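15 Sep 2025

Back on the packing side today after a week of leave. The arms have been at the end bench since June and they were on bouquets again when I came in. 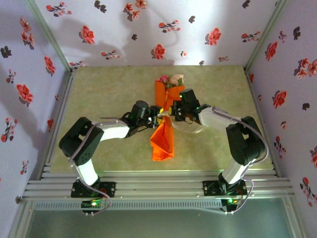 I was put on checking with Anoma Mondal, so I cut ribbon in the morning and looked over finished bunches until four. My hands ache less than they used to. My back is worse, from standing in one spot.

We used to be 13 on this side. Three have gone over to the Soststead site to do the vans, and nobody has been taken on in their place. The manager read out the figure for last week, 2,309 bunches out of the door, nearly all still tied by hand. He said hours are safe until Christmas. Anoma asked about after Christmas and he said he would find out.

She has been asked to do the Umimard training, which is four evenings, unpaid so far. If she passes she looks after the arms and goes up a grade. She is in two minds – she likes tying, and she is quicker than any of us. I said I would do it if they asked me. They have not asked me.

The Welex order was moved to tomorrow, so it is a six o'clock start. Need to buy bread and ring Mum about Sunday.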